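Nested food trays jammed together, and is it okay to stand them on edge on a wood table?

Posted in Kitchen & Dining > Storage and Containers

Posted by kettle_and_rye
November 26, 2019

I have a stack of beige plastic trays, the shallow kind with rounded corners and a thin rim, that I bought through the Tilura outlet to use for dough, marinating, sorting beans, that sort of thing. They nest. That was the selling point, and I should have been more suspicious of it, because they nest so well that I can't get them apart again.

I've read the usual advice and I don't believe most of it. Ice in the top one and hot water around the bottom one works for drinking glasses, maybe. Glass and plastic don't behave alike, and my trays are too wide to sit in a pan of hot water anyway. Somebody on another board said to spray cooking oil down the gap. Now I have oily trays that are stuck together. Somebody else said to freeze them overnight. I did. I got cold trays.

My sister-in-law swears by tipping the whole stack up on its side on the table and working at the rims from there, and says she has never had a set she couldn't separate. I have my doubts about the "never." I'm also not thrilled about the table part. Ours is a big light wood one with a lot of grain showing, we paid more for it than we should have, and I don't want a row of little dents along it from tray edges.

So two things. Does tipping them up do anything that pulling straight up doesn't? And does anyone have a way of storing nesting trays so that they don't lock in the first place, short of keeping them all over the house? I have one 24 inch shelf for them and that's it. Please don't tell me to buy a different set unless you've owned that different set for a while.

3 replies

Mutua Ndung'u
Member, Kisunville

I'd separate two problems here, since people mix them up constantly and then argue past each other.

One is suction. You put one tray away damp, the next one goes on top, and the bit of water seals the corners. Pull straight up and you're pulling against a vacuum across the whole floor of the tray. The other is plain wedging. The sides are sloped, somebody leaned on the stack, and now the walls grip each other. Most tips you'll find are written for one of these and sold as a cure for both.

Your sister-in-law is partly right. Standing the stack on its side helps with suction because you quit lifting against the whole flat bottom at once. You can start at one corner and let air in there. It does very little for wedging, except that it gets the rims out where two hands can reach them, and I suppose that's worth something if you've been clawing at them from above.

What I do, and I've done it with bakery trays for years:

Tip the stack so it rests on a long side, open face toward your stronger hand. Put a folded dish towel under it. A towel takes care of your dent worry completely, and I'm a little surprised she didn't mention one.

Look for the gap between the first rim and the second. There nearly always is one, even if it's thin. If it's wider at one end, start at that end.

Hold the back of the stack still with one hand. With the other, take the front rim close to a corner and push it sideways a little before you try to pull. Sideways first. People yank outward, the rim flexes, the body stays put, and after enough of that you get a white stress line in the plastic and then a crack. 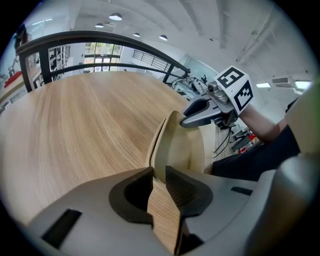

Radosław Ziółkowski disagrees with the sideways part and says he has cracked more rims by twisting them than he ever did by pulling. With thin plastic he would sooner stand the stack on its edge, hold both ends and flex the whole tray gently, as if you were loosening ice cubes, and let the corners give in their own time.

I've gone back and forth with him on this in another thread. My answer is still that sideways isn't the same as twisting. You're sliding one rim along the other, a quarter inch if that. If you're turning your wrist you're doing something else. But fine, if your trays are flimsy, try his way first. You can always come back to mine.

As for the oil: wash it off before you do anything more. It won't have gotten down to where they're stuck, and you need to be able to hold on to the rim. Dish soap with hot tap water, and dry your hands too.

And the wood table is fine. I've never seen a plastic tray dent a hardwood top. Scuff the finish, possibly, if there's grit under it. If yours is a soft wood I'd be more careful, but then you've probably got dents already.

pantry_dora

I have the Vustness ones and they come apart great, never had any trouble!! You just have to not push them down when you put them away. I stack mine on the shelf and they're fine. Maybe yours are defective, did you try calling the store?

 kettle_and_rye replied:
 How long have you had them?

 pantry_dora replied:
 Since February! No wait, I got the second set after that. But the first ones since February. I mostly use the two on top though.

 kettle_and_rye replied:
 So the ones underneath haven't been pulled apart much.

 pantry_dora replied:
 I guess not lol. I'll go check

Radosław Ziółkowski
Member

I see I've been quoted already. That's more or less what I said, although I'd leave out "in their own time." Give it a minute. If a minute of flexing doesn't do it, flexing isn't going to do it.

I want to take up the storage half of the question, which got skipped.

I don't trust any of the products sold for this. There's a set of little silicone feet from Abdella that you're supposed to stick inside each tray so the next one can't drop all the way down. I bought 30 of them. They hold until the first hot wash and then you find them in the drain basket. The idea is good and the glue isn't. The same goes for felt pads, which stay wet and start to smell, and I wouldn't want that near dough.

Paper works. One sheet of parchment or even a torn strip of paper towel laid across each tray, with the end hanging out over the rim. It keeps the surfaces apart, and if the stack does bind, you have a tab to pull that lets a little air in behind it. I used to cut the pieces neatly to fit. There's no point, as the neat ones have nothing sticking out to grab. A roll of parchment goes a long way because you can use the same strips for months.

String works too, a loop of cotton kitchen string dropped in each one. It looks terrible. I mention it for people who don't care.

The other thing that works is storing them on edge, like files. With a 24 inch shelf you have more room than you think. You need something at each end so they don't fan out. A heavy cookbook does it, or a cheap wire file holder if you want every tray in its own slot. Stored that way there's no weight pressing down, and weight is what wedges them. Mine used to sit flat under a cast iron pan and I blamed the trays for two years.

Where I part ways with Mutua is the drying. He makes it sound as if a bit of damp explains half of all stuck trays. I ran a prep kitchen that went through 200 trays on a busy night, and they were stacked wet more often than I'd like to admit. The wet ones weren't the ones that gave us grief. The ones on the bottom were, every time, wet or dry. I'd still dry yours, for other reasons. I just wouldn't expect much from it.

On hot water, I agree with you that the glass trick doesn't carry over well. If you're desperate you can run the hot tap over the outside of the outermost tray only, turning the stack so each wall gets some, and then flex. I've had it work maybe one time in three, so draw your own conclusions. Don't pour boiling water on them. I know of one that went banana shaped and never sat flat again.

Please don't put a butter knife in the gap either. I know nobody asked, but it will be the next reply if I don't say it. The thin edge goes in nicely, then you lean on it and you've notched the rim, and a notched rim is where the crack starts.

Mutua Ndung'u
Member, Kisunville

A busy prep kitchen isn't a fair comparison. Your trays never sat long enough to seal. Hers are sitting for a week or two between uses, I'd guess. But I'll give you the point about weight, and I'd forgotten about parchment, which is better than anything I had.

kettle_and_rye

Thanks, all. Washed the oil off and tried both methods on a towel. Flexing got the first tray free, and I'm not convinced it wasn't about to come loose by itself after everything I'd put it through. The second one came with the sideways push at the corner where the gap was wider. The last two are still married. I'll leave them on edge overnight with a heel of parchment poked in as far as it'll go and see.

I'm going with the file holder for the shelf. I had one under the desk with tax papers from the year 2000 in it, and those can go somewhere else.

 pantry_dora replied:
 ok I checked and the bottom ones are stuck. how hard do you push sideways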